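Closing the Cut: How Sutures Replaced and Were Replaced
Student project report, Udasau College, Health Science Elective
Reading time: 2 min
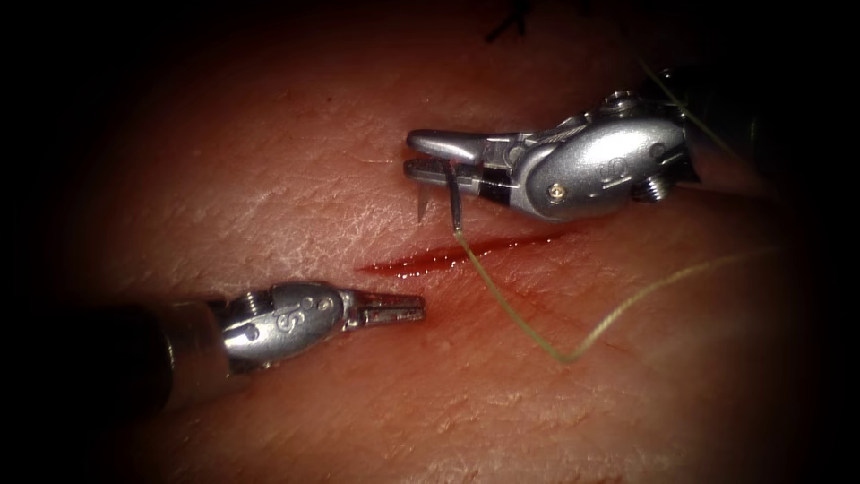 Our project looked at how people have closed wounds over time, and why stitching is still taught when glue and staples are sold everywhere. We picked the topic in January, after a first aid class at the Sedgwick building. A straight, narrow cut like the one in the photo, with blood along its length, is the simplest case we read about. Most of our reading dealt with harder ones, such as cuts over a joint or wounds with ragged edges.

Early thread was made from plant fiber, hair, or animal gut. Gut was useful under the skin because the body breaks it down. Silk was common later, and it ties well, but it has to be taken out. Most thread used now is synthetic and comes in both kinds.

For the practical part we compared 3 ways of closing a cut in a foam pad: thread, paper strips, and glue. Each of the 4 of us closed the same length of cut with each method, and then hung a small weight from one side. The strips let go first in almost every trial. Glue held well until the pad was bent. Thread took the longest, and our knots were uneven, so 2 pads had to be done over.

Foam does not stretch or heal like skin, so our results only apply to foam. If we did this again we would use the practice pads from the Tisard lab and bend every sample the same amount before adding weight.

Related projects
Bandage Materials at the Urkomard Clinic
Knots and Load: A Class Test
Hand Washing Before 1900

Udasau College Student Projects | Contact | Back to top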